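Robot club: what we've been up to, and what we need by Tuesday

Quick one from me this month as I'm writing it in the break between year 9 and the sixth form lot. Apologies for typos, no time to read it back.

Numbers first, as people keep asking. We have 2178 simulated runs saved on the club drive from this term. Of those 308 are marked good by two people, which is the rule, and the rest are either fails or waiting for someone to look at them. If you've got a spare lunchtime please come and mark some. It's not hard. Room 208, the machine by the window, log in as club. Marcelino has put a sheet next to the keyboard with what counts as good and what doesn't. Please don't write on the sheet, it's the only one and the printer is doing its thing again.

The Govomon Cup. For new families: it's the schools' simulation contest, all done on screen for the first two rounds, then whoever gets through goes to Griltville for the day and runs on the real arms. We went out in round two last year by not very much and there was some grumbling in the minibus about it, even though there was no minibus trip, if you see what I mean. This year's tasks came through at the start of term. There are four. Stacking, sorting, the drawer task and one with a door that we haven't touched yet. Florencio wants the door. Florencio can have the door.

Most of the term has gone on the drawer task so that's what this is mainly about.
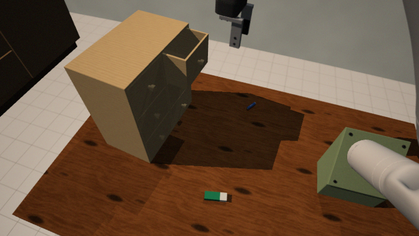
The drawer task is worth the most points and it's the one everybody finds fiddly. Arm has to get a drawer open, put an object in, shut it again, all inside the time limit. Adoración's group has built our practice layout for it, the one with the little chest of drawers, top drawer already open and nothing held in the gripper, so you can practise the pick and drop without doing the pull every single time. Saves ages. The green and white eraser and the small blue cylinder are both out on the table and you choose which to go for. Start with the eraser, would be my advice, it's out in the light and the blue one is in the shadow of the drawers, which upsets our vision code something rotten. Begoña has spent three sessions on shadows. She has opinions on shadows now. Her fix so far is to randomise the light direction in training, then test on the hard one, and her group's score has gone up though she says not to print by how much until she's run it again.

The other argument is about knobs. Round knobs are a pain for a two finger gripper, you get a good grip or you slide straight off. Two camps. Consuelo's group come in from the front and pinch. Adoración's group open from behind the lip once there's a gap, but you need the gap first so they've got a little nudge move that they are very proud of. I've said both groups can enter practice runs until half term and then we pick one. Please no more campaigning in the corridor.

Crashes. We've had a run of the simulator falling over when two people use it at once. It's the licence on the Plevach package, it only lets us have one open window per machine and then freezes instead of telling you. So one person per machine, one window. If it hangs, leave it a full minute before you kill it or you lose the log, and if you lose the log the run doesn't count, and then Marcelino gets sad.

Naming files!! Group name, task, run number. No spaces. We have files called test, test2, testnew, testnewREAL and one that's just the word please. I have no idea what is in them and I'm going to delete them on Tuesday after the session unless someone owns up.

Real arm news. Gökçe, the engineering firm out past the station, have offered us an afternoon on one of their small arms in the spring. Ten places only, year 10 and up, and a parent form for each person. Priority to those who've got marked runs on the drive, it seems the fairest way. I'll send the form home in paper as well as by email as I know the emails go in the junk. Sturdy shoes, long hair tied back, phones stay in bags. They've been very clear on the phones.

Money. The cake sale and the raffle together made 1051 pounds which is brilliant, thank you to everyone who baked and to whoever bought that many tickets and then didn't want the hamper. It pays our entry fee, and what's left is going on a better graphics card for the slow machine. If there's anything over after that we'll talk about it as a club. Yes, I have heard the hoodie suggestion. Several times.

Year 7s and 8s. You're doing the sorting task on Thursdays lunch and it's going really well - the blocks version is nearly at full marks and Consuelo has been helping with the colour bit. If you want to have a go at the drawer layout ask her first and use a copy, please don't save over the master. Somebody did and the whole chest ended up facing the other way, took us half a session to work out why nothing was reaching it.

Write-ups. The Cup wants a two page report per task along with the code. Last year we left it till the weekend before and it showed. So: each group has one person in charge of notes, starting now. What you tried, what the score was, what you changed. Bad results go in too, the judges gave us points for that last time. Doesn't need to be neat, Begoña and I will tidy them up. Diagrams by hand are fine, just take a decent photo of them.

Needed by Tuesday:
Group names for the door task (Florencio plus two others, he can't do it alone)
Permission forms for the spring visit
Anyone who borrowed the long network cable, bring it back
Two people to mark runs at lunch

Sessions are the same time as ever, after school until quarter to five. Pick up from the side gate, the front one gets locked. No session the week of mock exams, I'll put the date on the door when they tell me what it is.

Any questions catch me in 208 or send a note with your child. Bring a snack, we've run out of biscuits.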